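테크 > 로보틱스 > 현장 리포트

최신호 기획 인터뷰 리뷰 구독

읽는 시간 4분

검은 공이 사라지던 날들
그리퍼 고장 하나를 끝까지 파고든 Irnesis 연구실 이야기

공을 집는다. 들어 올린다. 내려놓는다. Irnesis의 조작 연구팀이 새 제어기 Plotis에 맡긴 첫 과제는 이게 전부였다. 그런데 430회를 돌린 첫 주, 로봇은 44번이나 멀쩡히 손에 쥔 공을 "없음"으로 판정했다. 그러고는 공을 쥔 채 다시 집으러 내려갔다. 쥐고 있는 물체를 탁자에 그대로 누르는 동작이니 가볍게 넘길 일이 아니었다. 네 번은 손목의 힘 센서가 한계값을 넘겨 비상정지가 걸렸다.

나는 이런 고장 이야기를 정말 좋아한다. 성공 영상 한 편보다 실패 로그 한 장에 배울 게 훨씬 많다! 그래서 연구팀이 원인을 찾아 헤매던 2월에 이틀을 연구실에 눌러앉았다.

처음 의심받은 건 손가락이었다. 패드가 닳아 공이 미끄러졌고, 판정은 옳았는데 기록이 늦었다는 가설이다. 기계 쪽을 맡은 Gerardo Lombardi는 패드를 두 벌이나 갈아 끼우며 이 가설을 밀었지만, 고장 빈도는 꿈쩍도 하지 않았다. 힘 센서 기록도 또렷했다. 공은 분명히 손가락 사이에 있었다.

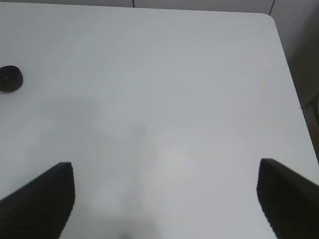

비전 모듈 Colombo의 판정 방식은 단순한 편이다. 손목 카메라 화면에서 두 손가락 사이 영역을 잘라내고, 물체의 윤곽과 표면 밝기를 따져 "있음"과 "없음"을 가른다. 그러니 빈손일 때의 화면이 기준점이 된다. 문제는 그 기준점이 생각보다 지저분하다는 데 있었다. 흰 탁자라고 해서 화면까지 고르게 희지는 않다. 벌어진 손가락 사이로 흐릿한 잿빛 그림자가 길게 번져 있고, 오른쪽에는 빛이 반사되어 조금 더 밝은 자리가 있다. 팔이 움직이면 이 얼룩도 따라 모양을 바꾼다. Colombo는 그림자를 물체로 착각하지 않도록 "어둡고 무늬 없는 덩어리는 무시하라"는 쪽으로 조정되어 있었고, 조정한 사람들은 한동안 그 사실을 잊고 있었다.

어둡고 무늬 없는 덩어리. 검고 매끈한 공이 바로 그런 물체 아닌가. 소프트웨어를 맡은 Leonardo Costa가 이 대목을 화이트보드에 적었을 때 연구실이 잠깐 조용해졌다가 곧 왁자지껄해졌다. 다들 한마디씩 보탰고, 나까지 끼어들어 엉뚱한 질문을 던졌다. 그렇다면 왜 매번 실패하지 않았을까?

답은 반사광에 있었다. 공 윗면에 조명이 맺히면 Colombo는 그 밝은 무늬를 단서 삼아 "물체 있음"이라고 답했다. 공을 잡은 높이나 손목 각도가 달라져 반사가 약해지면 단서도 함께 사라졌다. 그러니까 시스템은 공을 알아본 게 아니라 공에 비친 빛을 알아보고 있었던 셈이다. 조명을 하나씩 끄고 켜며 이걸 확인하던 오후는 내가 올해 취재한 시간 중 가장 신나는 축에 든다.
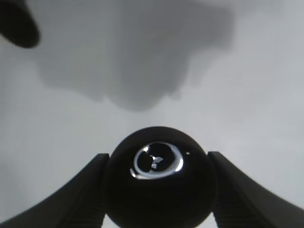

두 손가락이 붙든 검은 공. 윗면에 고리 모양 반사광과 작은 흰 점이 맺혀 있다.

수리는 두 갈래로 진행됐다. Costa는 비전의 판정만으로 재시도를 시작하지 못하게 막았다. 이제 Plotis는 손가락 간격과 힘 센서 값을 먼저 보고, 셋 중 하나라도 어긋나면 하강하지 않고 제자리에 멈춰 사람을 부른다. Lombardi는 하강 속도 상한을 낮추고 비상정지 한계값도 더 엄격하게 잡았다. 작업 속도가 조금 떨어졌는데도 불평하는 사람은 보지 못했다.

학습 데이터도 손봤다. 연구팀은 데이터 관리 도구 Sultik으로 반사가 약한 장면만 골라내 다시 라벨을 붙였다. 이 일이 가장 지루했다고 Costa는 웃으며 말했다. "그래도 목록을 보니 속이 다 시원하더라고요. 우리가 얼마나 편한 장면만 가르쳤는지 한눈에 보였거든요."

수정판으로 같은 430회를 돌린 날, 공을 쥔 채 내려간 경우는 한 번도 나오지 않았다. 대신 로봇이 멈춰 서서 확인을 요청하는 일이 잦아졌다. Lombardi는 이 요청을 줄이는 일을 다음 과제로 잡아 두었다. 투명한 공으로도 시험해 볼 생각이라는데, 그 이야기를 꺼내자 Costa가 두 손으로 얼굴을 감쌌다.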